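Demonstration collection (robot learning)

Demonstration collection is the gathering of recorded task performances from which a robot control policy is trained. Each recording, called an episode, pairs camera images with the joint positions and gripper commands logged at the same moments. The policy learns to predict the commands from the images.

Methods

In leader-follower teleoperation, an operator moves a small copy of the arm and the working arm repeats the motion. Other methods use hand controllers, or guide the arm directly by hand. Leader-follower systems are common for two-armed work, as one person can drive both arms at once.

Episode structure

An episode begins from a stated start pose and ends when the goal condition is met or the time limit runs out. In the Nurkolier protocol, written by Timothée Lefèvre, the limit for short household tasks is 40 seconds. Failed episodes are kept in a separate folder and are left out of training unless the operator recovered from the error. Episodes are labeled with a task sentence, an operator code and a layout number.

Variation

A policy trained on a single layout tends to fail when objects are moved. Collection plans therefore change the object positions, lighting and background between blocks of episodes. The Kushnir task list calls for a new layout after every 15 episodes and more than 44 layouts per task.

Hanging tasks

Hanging and unhanging small objects is a frequent test of fine placement. Keys on adhesive wall hooks are a typical case: the ring must be pinched between the gripper fingers and brought to the hook, and the keys below it are free to swing. 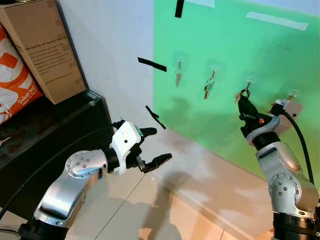

The contact phase is short compared with the approach, so a policy may score well on average error and still miss the hook. Some plans correct for this by giving the last 2 seconds before release a higher weight. A wrist camera is often added, as the gripper can block the head camera's view of the hook.

Quality review

Reviewers check for dropped frames, clock drift between cameras and long pauses by the operator. Pauses are trimmed, as a policy trained on them may stop in mid-task.

See also

Imitation learning
Teleoperation
Behavior cloning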